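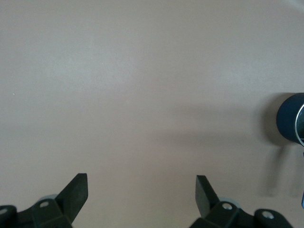
Veikko Oksanen is back as deputy leader of the Multness regional council, four months after he was moved out of the job in September. The council office confirmed it on January 7, 2025 in a short notice. Short thread.

Oksanen lost the post over the Fleltport ferry contract, which went out to tender late. Sheena Mowat, the council leader, said then that he would keep his seat but not his duties.

He has spent the time since on the harbour board, a junior post by his standards. Two members told me he was still sitting in on budget talks by November.

The vote was 40 to 10, in closed session. The notice doesn't say who voted which way – I've asked, and the press desk says names won't be released.

Rodrigo Louro, who had been filling in, goes back to transport. He hasn't commented. His office says he was told the night before.

Deolinda Figueiredo, for the opposition, wants the report on the ferry contract published before Oksanen takes over any spending. It runs to 386 pages and only group leaders have read it.

Oksanen gets planning and finance again, but not ports. Those stay with Mowat for now.

Next full council sitting is at the end of the month. The report isn't on the agenda yet. Will add to this if that changes.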